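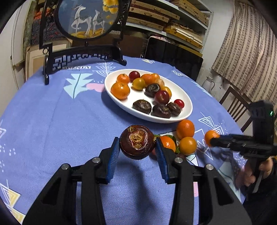 Clodo hand-held demonstration project
Minutes of the collection meeting, 20 April 2019
Chair: Ottó Barta
Groups represented: Clodo (hardware), Lemus (training), Aigner (annotation)

1. Previous minutes
Approved with one correction: the calibration item belongs to Lemus, not Aigner.

2. Status of the fruit task
837 demonstrations are logged against the two-gripper fruit task. Aigner has reviewed 400 of them. The rest go into the queue in upload order. Barta asked that left and right grippers be identified by serial number in the log, as operators swap hands between sessions.

3. Grasping round fruit
Operators close the jaws too hard on plums. Lemus wants the closing speed held steady through contact, with a short pause before the lift. Agreed. Oranges and mandarins stay under the present instruction. The dark brown fruit gets its own label in the annotation tool; Aigner to propose a name.
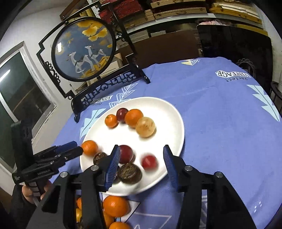

2 min read

4. Working with both grippers at the plate
Discussion of who yields when both grippers approach the same side. Proposal from Clodo: the gripper already over the plate finishes its move and the other waits outside the rim. Adopted for a trial of 20 demonstrations. Lemus noted that waiting time must stay in the recording and must not be trimmed during review.

Motion blur was raised again. Aigner rejects a demonstration only if the grasp itself cannot be followed. Blur during an approach is accepted.

5. Finger pads
Pads to be checked for wear before each session. Clodo has 9 spare pairs. The order with Plallemeo is open, delivery expected in May.

6. Actions
Barta: revise the operator sheet, items 3 and 4.
Aigner: label name; review queue.
Clodo: confirm pad delivery; send serial numbers to Lemus.
Lemus: compare closing speeds in the reviewed set.

Remote operation of the arm was deferred to the next meeting.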